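The coffee round at Cabello, a repair shop for hearing aids and other small devices, used to belong to whoever sat nearest the kitchen. For seven years that was Irja Saarinen. Since November it has belonged to a pair of robot arms on a table by the back wall.

The shop bought the arms to sort incoming parts. They still do that in the mornings. Coffee was added later, when Konrad Schnyder, who runs the floor, wanted a job the staff could watch and correct up close.
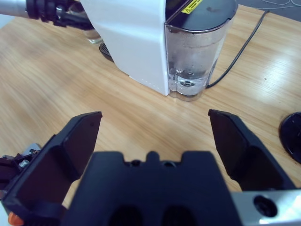 Saarinen did not ask for the change and says she was annoyed at first. She liked the walk and the talk that came with it. Now she spends part of each afternoon teaching the arms, which came from a firm called Nundar, and her job title has changed along with her pay. The coffee machine is a plain capsule model, white, with a clear water tank on one side. The tank was the hard part, she says. Water shifts when you bump it, and a wide-open gripper coming in low can bump a lot. She went through 62 practice runs before she let anyone drink the result.

Not everyone at the shop is won over. Muammer Coşkun, at the next bench, says people get up less and talk less – and he would rather have the parts sorting run all day. Schnyder says that may happen next year.

No one among the 23 employees has lost a job. Two have moved to new ones, and Saarinen is training the second, Elsa Heiskanen, who used to handle returns. They start at two o'clock, after the sorting trays are put away.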